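Simulated pretraining for tabletop pick and place – our result, and where I think it comes from 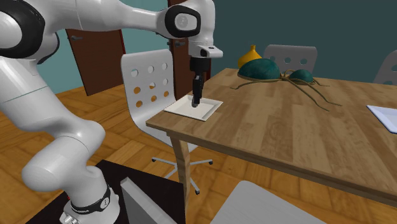
Last edited by buppha_m on 5 January 2024

buppha_m wrote:

Hello all, and thank you for being so patient with me. I promised this write-up back in October and then kept finding one more run I wanted to finish. The short version is that our policy for the Rojanasak tasks, trained first on rendered rooms and then tuned on a small set of real demonstrations, now beats the one we trained on real demonstrations alone. We generated 3,448 simulated episodes in Flamholm. The picture at the top comes from the dining room set, with the arm pointing its gripper down into the white tray.

What we changed this time was the mess. Our older rooms had a table, a target and little else, and the policy got very good at tidy tables. Now the table gets whatever the sampler hands it, soft things with straps included, and the tray is turned to any angle it likes. Wall colors, floors and chairs vary as well. With that one change, failed placements on the real bench went from 23 to 3 over the same list of trials. I was so pleased that I made Wiroj run the whole list again, and he got the same count, bless him.

korkor_q wrote:

Lovely to see this finished, Buppha! I do want to push a little on "that one change," though. If the tray angle and the clutter and the room colors all moved together, that's several changes in a coat. I'd want to see the angle on its own before I gave the clutter any credit. In our Vallel runs the pose of the target mattered far more than anything lying near it, and we wasted a good part of a summer modeling objects the network never seemed to care about.

wiroj.i wrote:

Fair point from Korkor. For the record, the old set did have some tray rotation, just a narrow range, maybe a quarter of what we use now. So it isn't zero to everything. But no, we never ran the angle by itself.

Also, the second pass through the list was done with the same camera mount and the same lighting, so please take it as a check on my button pressing and nothing grander.

ajith_a wrote:

I'm going to be the grump here, sorry. How does the arm do with cloth? The bra on that table has long thin straps lying across the wood, and I can't imagine the sim treats them as anything but a stiff shape. If they're rigid, then you've taught the policy that straps stay put when you brush them, and on a real table they will not. I would rather leave soft things out than put in wrong ones.

buppha_m wrote:

Ajith, you're right that they are rigid meshes, every one of them. Where I disagree is that it hurts us. In these tasks the gripper only ever goes to the target and the tray, and the rest is there to be looked at and left alone. A strap that looks like a strap does that job even if it wouldn't bend. If we ever ask the arm to pick up laundry I'll come back here and eat my words, with a nice sauce.

Korkor, I have been grumbling to myself about your post all morning, which probably means you've found the soft spot. I'll queue the angle-only run.

chanida_j wrote:

Hi everyone, long-time reader, and I have a practical question if that's all right. How much real data did you need for the tuning step? We have one arm and one very busy student, so sim-first is tempting, but only if the real part stays small. And did you keep Flastik for the contact model or use the built-in one?

wiroj.i wrote:

19 demonstrations per task, Chanida, and it took me about an afternoon for each task, with most of that spent resetting the bench. We used Flastik at first and then dropped it. It was slower, and for setting a rigid object down in a shallow tray we couldn't tell the difference.

ajith_a wrote:

I could tell the difference when we tried it, but we were stacking, so perhaps that's the reason. Chanida, test both before you commit. And Buppha, I still think the straps are going to bite you.

korkor_q wrote:

Please post the angle-only numbers even if they're dull, Buppha. If I'm wrong about the clutter I'd like to know before we build our next set.

buppha_m wrote:

I will, in this same thread. The run is third in the queue behind two of Wiroj's.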